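**Flivden opens its simulation lab to visitors**

Skokholm, 30 December 2020

Flivden held an open day at its Skokholm office in November to show how it tests robot arm software in simulation before moving it to hardware. The event drew 73 visitors, most of them from packaging firms and technical colleges in the area.

Guests were split into groups of 11 and spent an hour with the engineering team. Each group watched tabletop tasks running in Nureo, the company's simulator, and could ask for changes to the starting layout between runs. Cup handling got the most questions. Visitors wanted to know how the software picks a grip point and what happens when a cup is set down at an angle. 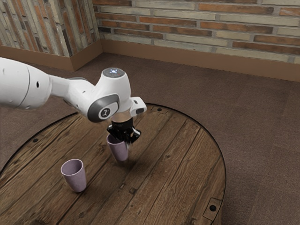
*Cup handling in simulation: the arm holds one cup above a round wooden table, with a second cup standing nearby.*

The cup task is run 1,000 times for each new software version, with the positions of the cups changed every time. Results are reviewed by the team before a version is cleared for use on a physical arm.

Frerichs, which supplies conveyor equipment to food plants, also took part and gave a short talk on what its customers expect from automated handling. Copies of the slides are available on request.

Flivden plans to repeat the open day next year and will add a session for high school classes. Groups of at least 6 can register through the front office in Skokholm. Attendance is free, and parking is available behind the building.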